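Ayodele Adeyemi has worked in the big room at Povcombe for 12 years, and she still likes it best in the morning.

"It's the light," she says. "White ceiling, white walls, and all those lamps. You can sit and read small print anywhere in here."

I had come to ask her about the room and how it gets put straight at the end of the day. She wanted to start with the shelves. The tall rack came from Brodix in March and cost £219, and she argued for it for most of a year.

"Before that the equipment sat on the floor. Wheels, cables, all of it. Now it goes up on the rack, heavy things at the bottom if people listen to me."

Do they listen?

"Osaze does. Efe puts things where there's a gap."

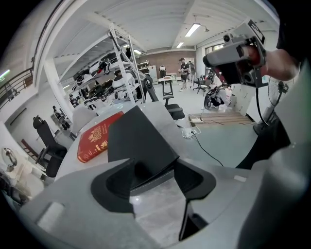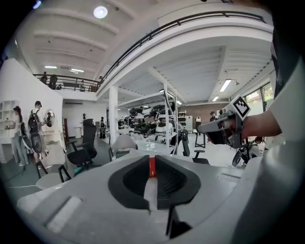
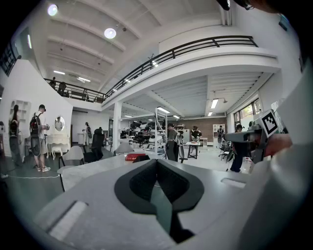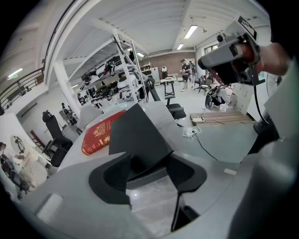 The big room at Povcombe, with its white beamed ceiling.

The tables are her other subject. She chose curved tops and had to defend them – a straight one would have been cheaper – but she says people move round them more easily.

"My rule is that a table gets cleared by whoever used it last. Books go back to the office. If you leave a good hardback out, someone will stand a mug on it."

The mezzanine is where people gather to talk, and she has given up trying to move them on. Kalkidan Araya, who shares the office with her, would like some chairs up there. Ayodele is against it.

"They'd never come down," she says. "And I'd have to find somewhere to put the chairs."

Next on her list is more shelving for the far end. She has a price from Akande and is waiting for a second one.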